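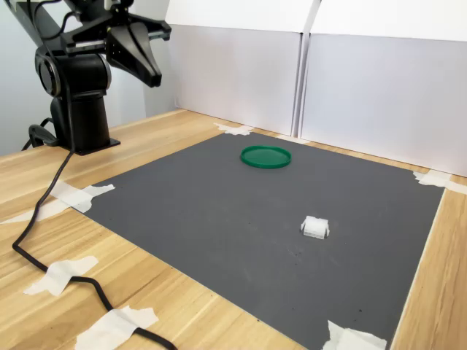 Visitor Day Bench Check – Arm Demonstration
Site: Durkia, Sokol room
Date: May 20, 2022
Checked by: Peter Pešek

Thank you all for tidying up before I came through, it made my morning a good deal easier! Comments are under each line, and please do read them even where it says OK.

1. Mat flat and taped down – OK
The tape is holding nicely. Press the corners down again with your thumb before each group comes in, as we had one lift in March and it bothered me all afternoon.

2. Cables off the walking side – OK, with a comment
Good to see tape over the long cable this time. I would still like one more strip near the front of the table, where people love to lean in and rest their elbows.

3. Gripper, fingers and wiring – OK
Brackets tight, no play in the fingers when I tried them with the power off. The small board on the front is snug as well. 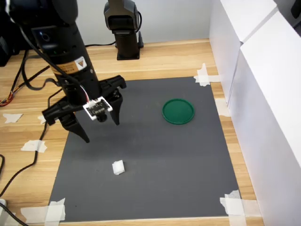 Item 3: gripper over the mat, with the white cube and the green lid.

4. Warning label on the arm – OK
Still stuck down well. Children will ask what the yellow triangle means, so have a kind answer ready – "keep your hands back while it moves" does fine.

5. Pieces for the demonstration – OK
One small white piece and the green lid on the mat at a time, please. I know the Pluslow people like to lay out everything they own, but visitors follow it much better this way.
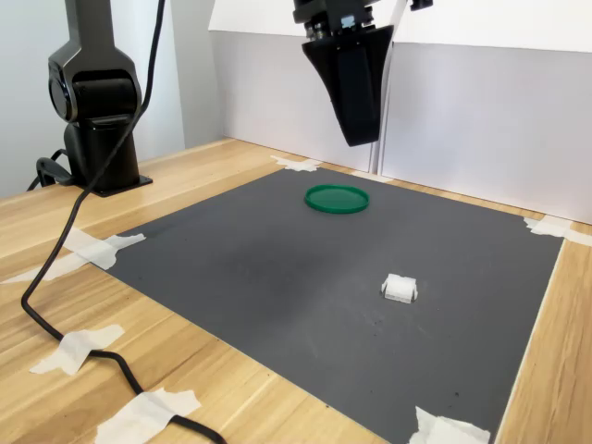 Spare pieces can wait in the drawer, and whoever is presenting can swap them between groups once the arm has stopped.

6. Visitor line on the floor – NOT YET
Needs to go down before the doors open. No more than 20 people in the room, even if the Ninderix bus arrives early and everybody is eager.

7. Stop button – OK
Pressed twice, stopped twice. Show it to each group at the start.

Item 6 open. Call me when the line is down and I will gladly come back and sign.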